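**Hervieu carousel band organ: original or swapped?**

**pipes_and_pasteboard** — 1/20/22

So excited to finally share this! I bought a box of route books from the old Dusent traveling carnival, and one page lists a 50-key Hervieu organ on the carousel. Everything I'd read said Dusent only ever carried a Kaltier. Has anyone else seen this?

**midwaymoth**

Wow, great find! I'd be careful though. Route books got padded all the time, and a Hervieu sounded fancier on paper. The Kaltier turns up in every repair bill I've read.
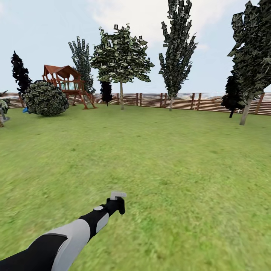

**tin_calliope**

I'm with pipes on this one. The Cloneo winter quarters sale list has "organ, Hervieu, lot 614" right there in the May pages — and Cloneo bought out Dusent's rides two seasons before that. Where else would it come from?

**midwaymoth**

From any of the 9 shows Cloneo swallowed up! A lot number doesn't tell you whose carousel it sat on.

**pipes_and_pasteboard**

Fair point, but 614 falls in the middle of the Dusent lots. The carousel horses are 610 through 613. I got goosebumps reading it.

**midwaymoth**

OK, that's a lot better than I expected. I still think the Kaltier came first and the Hervieu was a late swap. Can you scan the horse pages?

**pipes_and_pasteboard**

Scanning tonight — the binding is fragile so it'll be slow going!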